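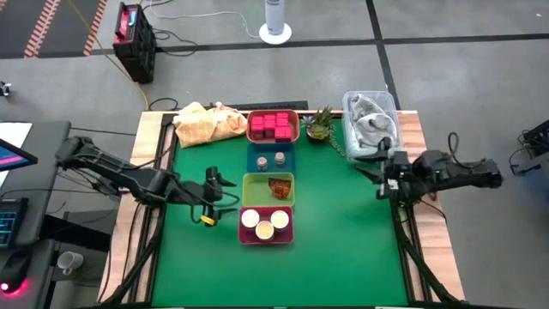
Notebook > Pillinis cell > Planner and perception > January

Spent the morning on the slot assignment bug in Zeltosard. The planner asks the tray detector for a list of trays and then sorts them by distance from the left base, so two trays at nearly the same range can swap order between calls. With the coloured trays running down the middle of the mat the spacing ought to be enough, but the magenta one at the bottom and the lime green one above it still came back swapped in the log. I now sort on mat coordinates (row first, then column) and keep the tray ID from the first detection until the run ends.

Ran the old and new sort over the same 117 logged scenes. Old sort: 3 swaps. New sort: none. Sabine asked whether the ID should survive a tray being moved by hand. For now it doesn't. If the tray centre shifts by more than 85 mm the track is dropped and a new one is made.

Second job, the lid detector. Pale lids are fine on magenta and poor on dark blue, where the metallic ones throw highlights and the circle fit wanders. Tried clamping the exposure on the head camera. Helped the lids, hurt the dark blue tray edges. Put it back.
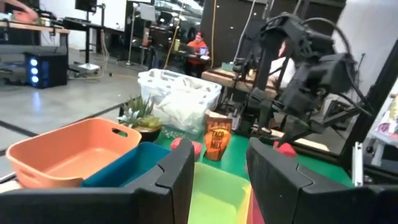 Ramiro's view is that we should stop asking the head camera for lid centres at all and only use it to get the gripper close, then refit from the wrist. I agree in principle. The catch is latency: the wrist stream goes through the Ullell bridge and the time stamps are set on arrival, so the pose we pair with each image is late by 2 control ticks. Stamping at capture needs a change in the driver. Opened a ticket, assigned to me.

Left to do:
- time stamps at capture, then repeat the hand-eye check
- config flag for the drop distance, at present hard coded
- ask Milagros where the old calibration file went

Comments

Aníbal Pacheco: Row first breaks if the mat is rotated. Use the mat frame from the calibration, please.

Ruth Quintero: The file is on the shared drive under Intarasuk, old layout.

Recent entries
Gripper force limits, second pass
Zeltosard: collision margins near the frame
Moving the logs off the Ullell bridge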